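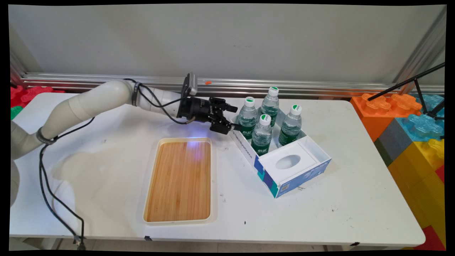
Chapter 4: What a Package Costs

I used to think packaging was the boring end of business, the stuff you rip off and throw out. Then I spent a February helping a small syrup maker called Narurau work out why it was losing money on every order, and I haven't looked at a shipping label the same way since. Take bottles standing together near the middle of a white table, already upright inside an open box. Before any of them can go to a customer, somebody has to pay for the box, the padding, the label, the tape and the minutes it takes to put it all together. Those are packaging costs, and they're what we'll be adding up in this chapter.

Narurau paid 40 cents for a plain box and thought that was the whole story. It wasn't even close! Once we added padding, labor and breakage, the real figure came to 133 cents an order – more than three times what the owners had in their books.

We'll start with direct costs, the ones you can find on an invoice. After that come the hidden ones (storage space is my favorite, and you'll see why when we get to Hisix and its 245 pallets of flat cardboard). The last section compares two suppliers, Vastis and Rajput, who quote the same price per 100 boxes but charge very differently for delivery.

Keep a calculator handy. You'll also want your notes on fixed and variable costs from Chapter 3, as we use both terms right away in Section 4.1.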